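Skalstead Ringside Bell and Round Timer – Section 5: Setting Up for an Exhibition Bout
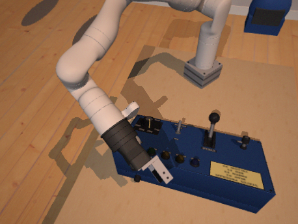 Page last changed: May, for firmware 2

Exhibition cards run differently from sanctioned ones. The fighters may be a radio host and a man who once sold mattresses on TV, and the rounds are short out of mercy. The timer ships with regular boxing settings, so change them before the doors open.

5.1 Placing the unit

1. Set the timer on the officials' table with the display facing the timekeeper.
2. Run the bell cable under the ring apron and tape it down. Promoters walk backward while talking on the phone.
3. Plug the power lead into its own outlet. Do not share one with the fog machine.

CAUTION: The bell strikes hard. Keep fingers, drinks and championship belts off the striker plate.

5.2 Setting the rounds

1. Hold MODE until EXHIB shows.
2. Use the arrows to set the round length. The Jultcombe preset gives you 2-minute rounds; the Katona preset gives you 3, and is best saved for people who have trained.
3. Press NEXT and set the number of rounds. The default is 5. You can go up to 15, though the undercard will not thank you.
4. Press NEXT again and set the rest period.
5. Press SAVE. The display blinks twice.

Note: If you skip SAVE, the unit goes back to the last card's settings at power-up. It does this without comment.

5.3 Testing the bell

1. Press TEST. You should hear one clean strike.
2. Walk to the far corner of the ring and have someone press it again.
3. In halls seating more than 400, connect the Dillach horn to AUX and repeat both steps.

Two strikes from one press means the striker spring is loose. See Section 8.

5.4 If the bout is called off

It happens, often by way of a social media post, and sometimes after you have taped down the cable.

1. Hold STOP until the clock clears.
2. Choose KEEP if the bout may be rescheduled, or ERASE if the promoter has stopped answering.
3. Switch off, unplug, and coil the bell cable loosely.

CAUTION: Do not ring the bell to quiet a crowd asking for refunds – it is widely taken as the start of a round.

Related sections
Section 4: Charging the backup battery
Section 6: Pairing the corner lights
Section 8: Striker and spring care
Replacement bell cables
Timekeeper's quick card (print version)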